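Speaker notes, 21 September 2018
Protein misfolding: what the aggregation assays do and don't show
Alcides Camargo

Slide 1. Title. Thank So-yul Hyun for the invitation. Skip the history.

Slide 2. The usual claim. A protein has one native fold, a mutation upsets it, aggregates build up, cells get sick. Say that I believe the first half most of the time. The last step is where I want people to push back.

Slide 3. The Geum screen. 950 variants of a small beta-rich protein, expressed in bacteria, scored by dye fluorescence. The paper calls 200 of them "aggregation prone." Ask the room what the cutoff was. It's in the supplement, and it was picked after the data came in.

Slide 4. Our repeat. Ye-rin Cheon took 56 of the variants and ran them with two dyes. The dyes disagreed often enough that I stopped trusting either one alone. Go slowly on this plot, the axes are log.

Slide 5. Controls. We had 2 that worked. Don't oversell them. If Gorazd Popescu asks about salt, the answer is no, we haven't tried it at low salt.

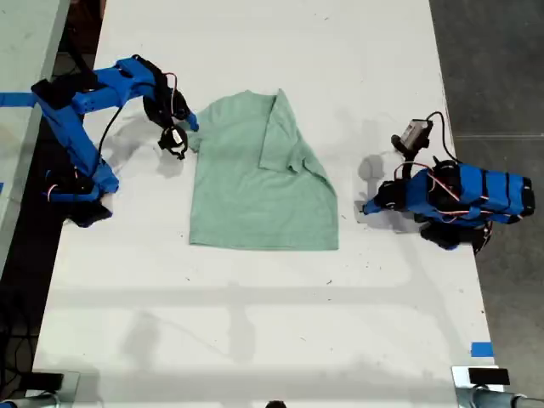 Slide 6. Partly folded states are what I think most of these assays pick up, and they get lumped in with the truly misfolded ones. Take the T-shirt: one side turned in over the body, the other sleeve still sticking out. A yes-or-no test for "folded" has to call that something, and whichever answer it gives loses the part we care about. Same with a protein that has one domain packed and the other waiting — the dye gives you a number and you don't know which state it came from.

Slide 7. What would change my mind. Structural data on the same samples, same day, same buffer. In-ho Yoon has hydrogen exchange runs planned for February. Until then I'd treat the ranking as a list of things to test.

Leave slide 8 up for questions.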